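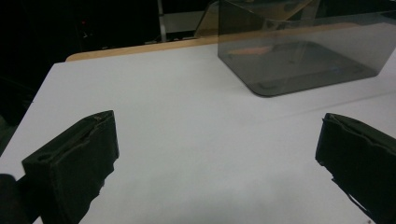
A smoky see-through bin on a white table – worth it or a scratch factory?

Reading time: 4 min

matte_and_messy wrote:
Okay, craft room people, I need opinions. I finally have the big white laminate table I've wanted since January (matte, pale gray-white, wood-colored strip on the edge) and I'm moving everything out of old shoeboxes and into clear bins. I picked up 2 of the tinted ones from Odby, the smoky gray kind, and I love how they look sitting on the table. My problem is that I drag stuff. I know myself. I pull a bin toward me, dig around for a zipper, shove it back. Am I going to wreck the top? And do you all go tinted or fully clear? I've got 25 spools in one of them already and I'm squinting a little.

pegboardpat wrote:
Fully clear, every time. I had smoky ones for years and navy thread, black thread and dark brown thread were all the same thread as far as I could tell. I sewed half a hem in the wrong color once and didn't notice until I was outside.

thimble_trouble wrote:
Gonna disagree with Pat! Tinted is so much calmer to look at. My clear bins made the whole room look like a yard sale. With the smoky ones I still get a rough idea of what's inside (fabric, yarn, "misc cords I will die with") and the label does the rest. You do label, right?

matte_and_messy wrote:
I label. The labels say things like "small stuff" and "other small stuff," so I'm not sure it counts.

laminate_larry500 wrote:
The bin won't hurt it. What's under the bin will. One grain of sand or a snipped bit of wire and you've got a nice long scratch. I've had a matte white top in my garage for ages and the only bad marks on it are from dragging a bin that had grit stuck to the bottom. Wipe the bottom of the bin now and then and you're fine. Stick-on felt pads work too but they collect lint like crazy.

pegboardpat wrote:
Felt pads on plastic fall off within a week. I find them on my socks.

laminate_larry500 wrote:
Clean the plastic with rubbing alcohol first, let it dry, then stick them. Mine have stayed put. Try a small spot first though, some clear plastics craze if you use alcohol on them. Acrylic especially.

thimble_trouble wrote:
Larry, you just told her to use alcohol and then told her not to use alcohol.

laminate_larry500 wrote:
I told her to test it. Fine – dish soap and warm water. Happier?

thimble_trouble wrote:
Much!

dullovska_diy wrote:
Is your top one piece or two? Mine is two panels pushed together and there's a seam, and that's where all the trouble is for me. Needles, beads, glitter, all of it ends up in the crack. I ran a strip of clear tape along it and pull it up whenever it gets gross. Also don't park a heavy bin right across the seam if one side sits a hair lower, it rocks every time you lean on the table.

matte_and_messy wrote:
Ooh, I hadn't thought about the rocking. Mine are going toward the back anyway so I have the whole front open for cutting. That's the dream at least. By dinner there's usually a pile.

fan_of_bins wrote:
Rounded corners or square? I switched to Sovton because theirs are square and I could fit one more across the shelf. Rounded ones are way easier to wipe out though, the dust doesn't wedge itself in there.

pegboardpat wrote:
Square bins, clear plastic, no lids. I will not be taking questions.

thimble_trouble wrote:
No lids?? With a cat?

matte_and_messy wrote:
Update: bottoms are wiped, felt pads are on (soap and water, sorry Larry), and I'm keeping the tinted ones for fabric and yarn. Thread is moving to a clear bin, Pat wins that one. Still deciding about lids. Does anyone know if the Odby lids fit the deeper size or do I need a different one?

Search the forum: keyword or user name Go

Recent threads
Fan brush bristles all over my paint drawer, help
How deep is too deep for a yarn bin?
Getting marker off a matte white tabletop
Show us your cutting table (1,968 replies)
Label makers vs. masking tape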